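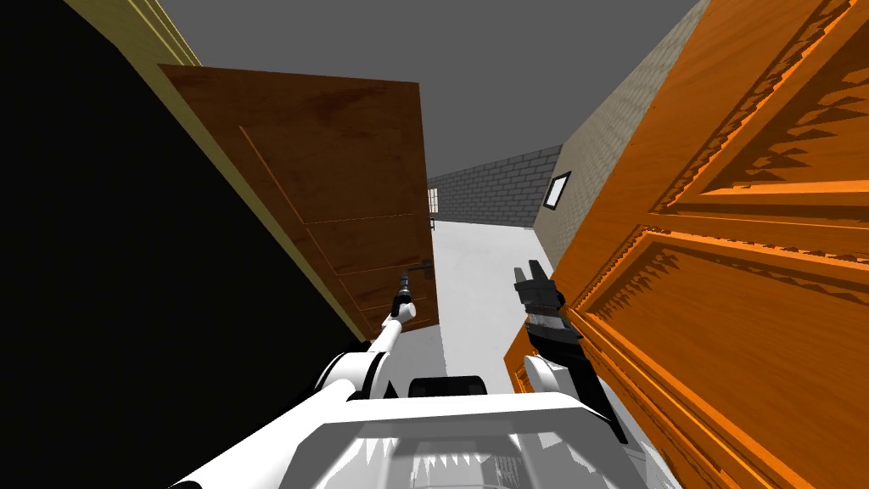

About Modotum

Modotum is a small policy outfit that works on the unglamorous end of sustainability: getting councils, landlords and employers to do the things they have already promised to do. Most places have a strategy by now. Many have two, the second written to explain what happened to the first. We come in after the launch event, once the sandwiches are gone and someone has to work out who pays for the bike racks.

We started in Erndale, in two rooms over a bakery, with a grant meant to last until July. It lasted until May. By then we had read every public health and environment plan the district had produced, which came to 1185 pages, and had found seven separate commitments to plant the same row of trees. We wrote this up in a short paper. The trees went in the following winter and most of them are still alive.

What we do

Our work sits where health, housing and climate policy overlap, or would overlap if the departments concerned shared a calendar. A typical job starts with a plan somebody wants carried out. We read it, talk to the people who will have to live with it, and come back with a shorter plan and a list of the decisions that can't be put off any longer. Clients tend to like the first of these more than the second.
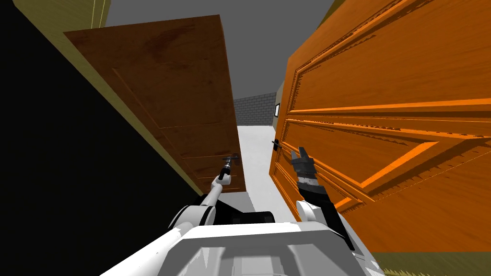
Who pays for your work?

Mostly the public bodies that ask for it, through ordinary contracts, plus a few charitable grants. We don't take money from anyone whose product we might end up recommending, and we publish our income once a year on a page that gets very few visits.

Projects

Urkico is our longest-running programme. It looks at short car journeys, the sort people make to buy milk, and at what would have to change in a street before anyone walked instead. So far 947 households have kept a travel diary for us. The diaries are candid, particularly about hills. The main finding is that a bench halfway up does more than a leaflet, and we have stopped printing leaflets.

Erraji is newer and deals with cold homes. We work with tenants and landlords on damp, draughts and heating bills, and try to get repairs and insulation booked as one visit. This sounds like a modest ambition. It took fourteen months of meetings, and the form we ended up with is a single side of paper, of which we are unreasonably proud.

When we gave an early talk on Erraji in Erndale, one tenant in the second row heard us out politely. 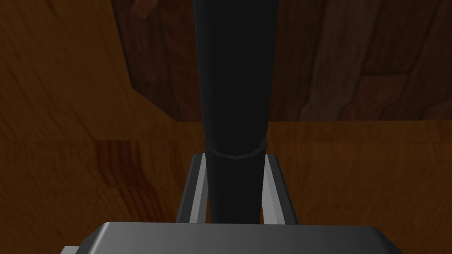 She said she had been consulted on her windows under four different schemes and would quite like, at some point, to be given a window. We have kept that remark at the top of the project file ever since, and new staff are asked to read it before they read anything else.

How we work

We keep reports under 20 pages. We test our surveys on ourselves first and cut any question that makes us cross. If we think a scheme won't help the people it is aimed at, we say so early, when it is still cheap to listen. This has cost us some work and brought in some other work, and the two have more or less evened out.

Getting in touch

We read everything sent to the office address and usually reply within a week, or a little longer in budget season. Our newsletter goes out to 400 subscribers whenever there is something to put in it, so please don't worry if it goes quiet. Past reports are free to download and may be reused with a credit. Visitors are welcome at the Erndale office by arrangement. The bakery is still downstairs, and it shuts at two.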